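Jidura Opens Small-Goods Packing Room on Levon Street

Desk clear-outs and mixed small orders to be sorted, boxed and labeled by hand

ROSALES – Jidura, a packing and storage service for households and small offices, has opened a packing room on Levon Street for customers who need small items sorted and boxed. The room began taking orders in April.

The new service covers the kinds of things that collect on a desk or in a workshop drawer: cases for earbuds and chargers, rolls of tape, key clips, canisters, spare parts and small cartons that have never been put away. Customers can drop items off in any bag or bin. Staff members sort them at a table, pack them in cardboard boxes and put a written contents list in each box before it is closed.

Jidura has offered furniture storage in Rosales for 13 years. The company said requests for help with smaller belongings have grown steadily, mostly from people moving to a smaller home and from offices giving up a room. Until now those customers were sent home with empty boxes and a roll of tape.

"People will wrap a lamp and a mirror with great care and then tip a whole drawer into a garbage bag," the company said in a statement. "When they open the bag six months later they have no idea what goes with what. We would like to see the drawer get the same treatment as the lamp."

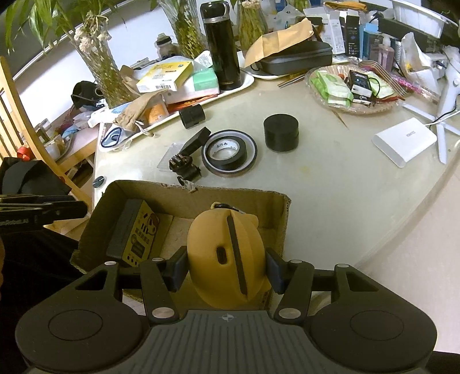
Orders are packed one item at a time. Soft items such as silicone cases go in separately from metal parts so that they are not scratched or pressed out of shape. Printed cartons are kept whole and stood against the side of the box, where the label can be read without unpacking. Clips and loops stay attached to whatever they came in on unless the customer asks for them to be removed.

Loose parts that staff members cannot identify are not thrown out. They are placed in a clear bag, marked "unsorted" on the contents list and returned with the order. Customers may also ask for a phone call before their box is sealed.

The room reuses cardboard boxes where it can. A box with worn edges is accepted for short-term storage if the bottom and corners are sound. New boxes are used for anything that will be shipped. Customers who bring their own boxes receive $2 off each one.

Pricing is by the box. A standard box costs $18, which covers sorting, packing, the contents list and closing tape. Storage is billed separately by the month. There is no charge for items a customer decides to take home after they have been sorted.

The service does not accept food, liquids, medicines, loose batteries or anything with a blade. Electronics are accepted if they are switched off. Jidura asks customers to take cash, bank cards and personal papers out of bags and cases before dropping them off.

Packing supplies for the room come from Gralen, a Rosales supplier that also sells tape and flat boxes at the front counter. Rolls can be bought singly, and customers who want to pack at home may pick up blank contents lists free of charge.

Most orders are ready within 5 working days. Drop-off is through the side entrance on Levon Street, next to the loading bay, and the counter closes at 5 p.m. Larger orders from offices should be arranged ahead of time through the Jidura front desk.

About Jidura

Jidura provides packing, storage and local delivery for homes and small offices in Rosales and nearby towns. Its furniture storage service continues at the same location.

Media inquiries: Jidura front desk, Levon Street, Rosales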